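Rapport de projet — Réaménager la salle Hamdy
Module « Espaces de travail partagés », rendu du 2024-10-06

1. D'où vient le projet

Au départ je voulais travailler sur la signalétique de la bibliothèque, sujet déjà pris par un autre groupe. Je me suis donc rabattue sur la salle Hamdy, au rez-de-chaussée du bâtiment Ekavden, que je connais bien parce que j'y ai passé l'essentiel de mes révisions en avril dernier. C'est une salle que tout le monde trouve agréable en entrant et que tout le monde quitte au bout d'une heure en se frottant les yeux ! Je me suis dit qu'il y avait là de quoi tenir un semestre.

La commande, telle que validée par l'équipe pédagogique, tenait en une phrase : proposer une nouvelle implantation des postes, sans travaux, avec le mobilier existant et un budget de 70 euros. Oui, 70. J'ai relu le mail deux fois. Autant dire que je n'allais pas changer les luminaires.

2. La méthode (ou ce qui en tient lieu)

J'ai commencé par un questionnaire papier, laissé sur les tables avec un stylo. J'ai récupéré 30 réponses exploitables, plus quelques dessins que je garde pour moi. Ensuite j'ai fait 3 séances d'observation, une le matin, une en début d'après-midi et une en fin de journée, en notant à chaque fois où les gens s'installaient et dans quel sens ils tournaient leur écran. J'avais prévu un relevé au luxmètre, mais celui du département ne tenait plus la charge, et l'application que j'ai mise sur mon téléphone donnait des valeurs tellement fantaisistes que je les ai retirées du rapport. Je préfère le dire ici que de me le faire demander à la soutenance.

Pour le plan, j'ai utilisé Workbridge, le logiciel vu en cours de première année. Il est très bien pour les cloisons, beaucoup moins pour les chaises (elles se retournent toutes seules quand on les duplique, si quelqu'un a la solution je suis preneuse). Les cotes de la salle ont été prises au mètre ruban, à deux reprises, avec un écart de quelques centimètres entre les deux que je n'ai jamais réussi à expliquer. J'ai gardé la deuxième mesure.
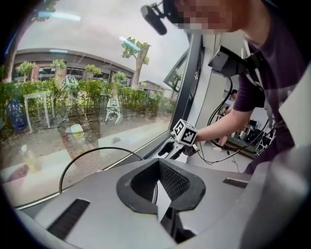

Les réponses au questionnaire parlent presque toutes de la même chose : les reflets. Je m'attendais à lire des plaintes sur le bruit ou sur les prises, et il y en a, mais loin derrière. La gêne vient des vitres autant que des écrans. Même sous un ciel gris et couvert, on regarde dehors vers la haie et les petits arbres, et on retrouve par-dessus des objets de la pièce, avec en prime une longue traînée de lumière blanc bleuté en haut à gauche. Une des personnes interrogées a écrit « je vois la salle deux fois », et je n'ai pas trouvé de meilleur résumé. Dans l'ancien plan, la majorité des places regardaient de ce côté, ce qui part d'une bonne intention, la vue étant franchement le point fort du lieu.

3. Ce que j'ai essayé

Première version : toutes les tables perpendiculaires à la fenêtre, alignées comme dans une salle d'examen. Sur le plan c'était superbe. En vrai, le passage vers la porte devenait si étroit qu'il fallait se mettre de profil avec un sac à dos, et j'ai abandonné l'idée le jour même.

Deuxième version : deux îlots au centre et une rangée contre le mur du fond. Mieux pour circuler, mais les rallonges traversaient le sol et l'école me les a refusées (à raison). J'ai perdu une bonne semaine à chercher des passe-câbles dans mon budget avant d'admettre que non.

Troisième version, celle que je retiens : 8 postes perpendiculaires à la vitre, groupés par deux, et une bande laissée libre le long de la fenêtre avec les fauteuils bas qui dormaient dans le couloir. On ne travaille plus face au jour, on le reçoit de côté, et ceux qui veulent regarder les arbres vont s'asseoir devant — sans ordinateur, en principe. En pratique il y en a toujours un qui le pose sur ses genoux, et après tout pourquoi pas.

Le budget est parti dans des patins en feutre, deux multiprises et un store à enrouleur d'occasion de la marque Zosis, que j'ai trouvé un peu trop court. Il couvre le haut du vitrage, c'est là que ça éblouit le plus, donc je l'ai laissé comme ça. La couleur est un beige que je n'aurais pas choisi.

4. Retours après deux semaines

J'ai remis des questionnaires, nettement moins remplis que les premiers (je pense que mes camarades en avaient assez de me voir arriver avec mes feuilles). Ceux que j'ai reçus sont plutôt positifs sur le confort des yeux. Deux personnes regrettent leur ancienne place et me l'ont aussi dit de vive voix, assez fermement. Le bruit n'a pas bougé, je n'ai rien fait pour. Les fauteuils, eux, sont occupés du matin au soir, et je n'avais pas prévu qu'on y mangerait : il faudrait une poubelle de ce côté-là.

5. Limites et suite

Le gros manque, c'est l'hiver. Mes observations ont été faites à une période où les journées sont encore assez longues, et je ne sais pas ce que donneront les vitres à 17 h avec les lampes allumées et la nuit derrière. Je soupçonne que les reflets seront pires. Il faudrait aussi un vrai relevé de lumière, avec un appareil qui marche, et tester un film antireflet sur un seul panneau avant de demander un devis pour le reste.

Si c'était à refaire, je déplacerais les tables dès la première semaine au lieu de peaufiner le plan sur écran. J'ai appris davantage en poussant des meubles pendant un après-midi qu'avec toutes mes versions Workbridge, même si je suis assez contente de la dernière, chaises comprises.

Annexes : plan avant/après, modèle du questionnaire, détail des achats.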